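Gerkora opens second repair and refill shop in Ukdale

For release in April

UKDALE — Gerkora, the household goods company known for its repair counter in Hrnčiar, will open a second shop in Ukdale this month. The new shop is in the former saddlery on the main street and it will offer repair of small household things, refill of cleaning products, and a shelf of second-hand kitchen and office items at low price.

The company began its work with one counter and a small storeroom. Over the past year the Hrnčiar counter has accepted 772 items for repair, mostly kettles, lamps, chairs, baskets and desk organizers. Many customers were travelling to Hrnčiar from Ukdale and from the farms on the other side of the river, a drive of 35 minutes in good weather and much longer in winter. With the new location these customers can bring their items closer to home.

"We have received many requests from people in Ukdale, and we are very glad that now we can give them a positive answer," the company said in its statement. "A chair with one weak leg is still a good chair. We would like that it stays in the kitchen where it belongs."

What the shop will offer

The repair counter will be open on five days of the week, from 9 a.m. to 4 p.m. A customer who brings an item will receive a written estimate before any work is started. The estimate is free of charge. If the customer does not wish to continue, the item is returned in the same condition. Simple repairs, such as a new plug, a loose handle or a broken hinge, will be made in most cases while the customer waits. The counter does not accept microwave ovens, gas appliances or anything that runs on petrol.

The refill section will carry 49 products, among them dish soap, laundry liquid, vinegar, floor wax and wood oil. Customers are welcome to bring their own jars and bottles, which must be clean and dry and must have a lid that closes properly. The price is calculated by weight. Clean jars can also be left at the entrance for other customers to use.

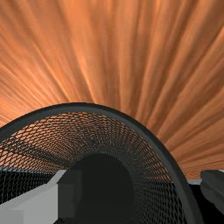 A black mesh container in close view, with a streaked orange surface behind it.

The second-hand shelf will be filled with items which were donated, or which the owners did not wish to take back after repair. Every item is cleaned and checked before it is put for sale, and electrical items are tested and marked with a coloured label. The company asks donors to contact the shop before they bring large furniture, as the storage space in the old saddlery is limited.

Finishes without strong odour

For wooden items the shop will use Zimedura, a plant-based finish which Gerkora has applied in its Hrnčiar workshop for the past three seasons. It is available in clear, honey and dark tones and will also be sold in the refill section. Customers can try it on a sample board before they decide on the colour — staff recommend to look at the board in daylight near the window, as the lamps in the shop make all tones a little warmer.

Evening classes

Beginning in May, the Ukdale shop will hold a repair class one evening each month, at 6:30 p.m. The first class is on the care of wooden cutting boards and spoons, and the second on rewiring of a table lamp. Places are limited to the size of the work table, and registration is made at the counter or by telephone. Tools and materials are included in the fee. Children older than 12 years may participate together with an adult.

The front entrance of the building has one step. A ramp is available at the side entrance, next to the parking area, and this door will be unlocked during all opening hours.

About Gerkora

Gerkora repairs, refills and resells household goods. The company operates a workshop and repair counter in Hrnčiar and, from this month, a shop in Ukdale. Media who wish to visit the Ukdale shop before the opening can arrange a time through the Hrnčiar counter during business hours.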